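Lullgate Lane Wet Path Notes

A README for the path survey: fences, puddles, verges and what the rain does to them 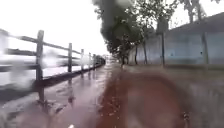 Welcome! If you've found this folder, you probably either walk the lane yourself or you like looking at wet ground as much as we do. The collection is a set of photos and written notes about the footpath at Lullgate, gathered mostly in poor weather and very happily so. Dry days are in here too, but the rainy ones are where the path gets interesting - you find out where the water sits, which way it runs and which stretches of verge can't take any more of it.

Tamara Hnatiuk started the notes as a single page for walkers who wanted to know which boots to wear. Matvii Prokopenko added the fence records, then the photos, and it has grown a good deal from there. Zlata Tymoshchuk looks after the folder now (that's me), so please send corrections my way.

What's in the folder

photos - 545 pictures, sorted by stretch and then by weather
notes - one plain text file per stretch, written on the walk or the same evening
fence - the fence sheet, with a row for each post and rail we've looked at
map - a hand-drawn map by Halyna Shevchuk, scanned, plus a tidier redrawn copy
old - the first season's notes, kept as they were, spelling and all

The stretches

We split the path into 18 stretches, numbered from the Lullgate end. A stretch runs from one easy landmark to the next, so they aren't all the same length. Stretch 4 is tiny and stretch 11 goes on for ages. Halyna did suggest making them even, but in heavy rain it's much easier to say "from the gate to the bend" than to pace it out, and the landmark version won.

Stretches 1 to 6 are the ones with the fullest notes. If you only have a few minutes, read stretch 3, which has the best run of entries from one winter to the next and some lovely reflections in the photos.

How a photo is described

Each photo has one line in the list file, with these columns:

stretch: the number, 1 to 18
weather: dry, damp, wet, raining or frost
surface: paved, gravel, bare earth or mixed
standing water: none, patches or right across
fence: none, left, right or both, as you walk away from Lullgate
verge: grass, mud, leaves or mixed
distance: clear, hazy or lost
remarks: anything else, in your own words

"Damp" means the surface is dark but doesn't shine. "Wet" means it shines. We argued over that one for a whole afternoon and I'm still pleased with the answer, as you can settle it just by looking.

"Lost" under distance is for the days when the trees and the sky run together and the end of the path can't be made out at all. Use "hazy" if you can still see where it's heading.

The remarks column is my favourite part. Some people write three words and Volodymyr Pylypenko writes a small essay every time. Both are very welcome! His entry on how a muddy tint spreads over grey paving is well worth your time, even if he does wander off into drainage halfway through.

The fence sheet

Matvii's sheet is the most careful thing here. He writes down the kind of fence, the state of the rails and whether a post leans. Posts are numbered afresh in each stretch, starting from the Lullgate end, so always give the stretch as well - "3/5" is the fifth post in stretch 3. A question mark after a number means we weren't sure which post we were standing beside, and that does happen when everything is grey and dripping.

Please don't put "rotten" on the sheet unless you've looked at the post close to. Old timber goes dark in the rain and can seem far worse than it is. "Dark" or "weathered" will do nicely for anything judged from a photo.

Things to know before you use it

Wet weather is over-represented, by choice. Anyone wanting a fair picture of the path through the year should take an even number from each weather group.

Some photos are blurred, wholly or in parts. They stay in if the surface or the fence can still be read. Add "soft" in the remarks when you come across one.

Colours vary a lot. The same bit of paving can come out brown in one photo and nearly silver in the next, so please don't use the pictures alone to decide what a surface is made of. The notes are better for that.

Stretches 14 to 18 are thin. We'd love more, especially from September, when the leaves are just starting to come down and the gullies haven't been cleared.

Adding your own

Copy the blank row at the top of the list file, fill in what you can and leave the rest empty. An empty box is much more useful to us than a guess. Keep remarks under 2000 characters (hello, Volodymyr). New photos go in the folder called incoming, and I sort them into stretches when there are 20 or so waiting.

If a photo shows someone's face clearly, ask them first or leave it out.

Still to do

Redraw the map past stretch 12
Check the post numbers in stretch 9, where two walkers started from opposite ends
Type up Tamara's paper notes from the first winter
Agree on a word for slush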